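Pre-purchase inspection checklist: gripper cell, second unit
Vetwood workshop, 8 December 2023
Checked by Kalliopi Liapis. Budget comments by Virgil Zamfir.

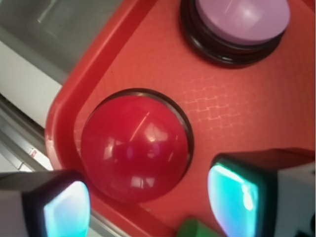
We have money for one more cell in January and two quotes to choose from, Famimar and Zindmont. The list covers the cell we already run, so that we know what to ask for and what to leave off the order.

1. Emergency stop reachable from both sides of the bench — PASS
Tested with the arm moving and with it idle. The new cell needs the same. Famimar charges extra for a second stop, Zindmont includes it.

2. Finger pads secure, no lifting at the edges — PASS
KL: We have changed pads three times this year. Put spares on the order.
VZ: Agreed, but one set only. We can buy more after January.

3. Finger opening suits the parts on the work list — PASS WITH COMMENT
Fine for the button caps. The big dome needs the fingers well apart and an operator should check the approach at slow speed first. Ask both suppliers for the full opening in writing.

4. Wrist camera picture usable under the ceiling lights — COMMENT
Glossy parts throw back a lot of glare. A diffuser would be cheaper than a better camera. Not in either quote.

5. Tray seated and not rocking — PASS
Push down on each corner in turn. Repeat after any change of tray.

6. Cables clear of moving joints — FAIL
One clip missing behind the elbow. Stamatopoulos to refit before the next run. No cost.

7. Guarding and floor marking — NOT DONE
Waiting for the bench position to be settled. Allow around 60 cm of walkway behind the new cell.
VZ: Tape is in the general budget. Panels are not, so I need a price.

8. Service cover — COMMENT
Zindmont offers 2 years, Famimar 3. Neither says whether pads count as wear parts. Kalliopi to ask.

Items 6 and 7 to be closed before the order is signed.

3 comments
Share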